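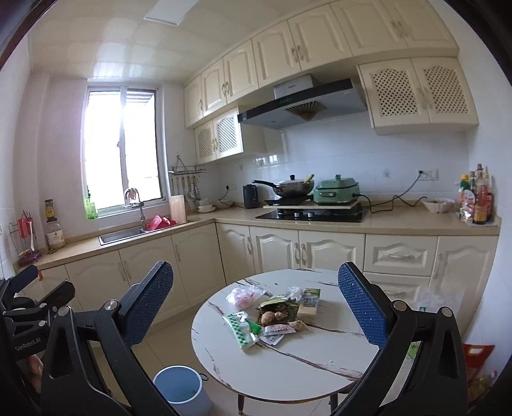
Cludham Trim Changes: data card

Version 3 of the table. Maintained by Lech Domański. Last rebuilt 27 November 2019.

Summary

A flat table of year-to-year changes to SUVs and pickups sold new. Each row is one change to one trim of one model: an engine added or dropped, a seat row made optional, a wheel size changed, a package renamed. The table has 4,000 rows and covers 11 model years. Cars, vans and commercial chassis are left out.

Files

changes.csv is the main table.
models.csv has one row per model and generation, joined on model_id.
sources.csv lists the order guide or price sheet behind each change, joined on source_id.
rejected.csv holds rows that failed review. Do not merge it back in.

Columns in changes.csv

change_id: integer, stable between versions.
model_id: key into models.csv.
model_year: four digits, as used by the maker. An early release keeps its official model year even if it went on sale in February of the year before.
trim: trim name as printed in the order guide. Spelling and capitals are not cleaned up.
area: one of engine, gearbox, drive, seating, wheels, body, package.
old_value, new_value: free text. An empty old_value means the item was added. An empty new_value means it was dropped.
source_id: key into sources.csv.
confidence: high, medium or low. 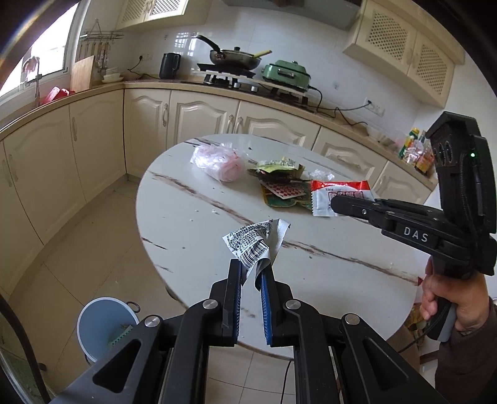

Power figures are stored in horsepower and torque in pound-feet. Sources that gave kilowatts were converted and rounded to the nearest whole number. Towing limits are in pounds and apply to the trim with its factory hitch fitted. If a guide gave a towing limit only for the best-equipped version, confidence is set to medium.

How it was built

Order guides were scanned at Stutville and read into text with Kang, our in-house parser. Jarosław Brzozowska checked every engine and gearbox row by hand against the scan. The other areas were checked by sample, at roughly 7 percent of rows. Duplicates were removed on model_id, model_year, trim, area and new_value.

Known problems

Mid-year changes are filed under the model year in which they appeared, with no start date.
Special editions sold through a single region are patchy before the Rultska import, which was added in version 2.
A renamed trim shows up as one package row, and its history does not carry over to the new name. Use the alias column in models.csv to link them.
Paint colors are not covered.

Loading

All files are UTF-8 with a header row and comma separators. Fields that contain commas are quoted. Read trim as text, or names made only of digits will lose their leading zeros.

Corrections

Send the change_id, the corrected value and a page reference. Corrections with no page reference are entered with low confidence.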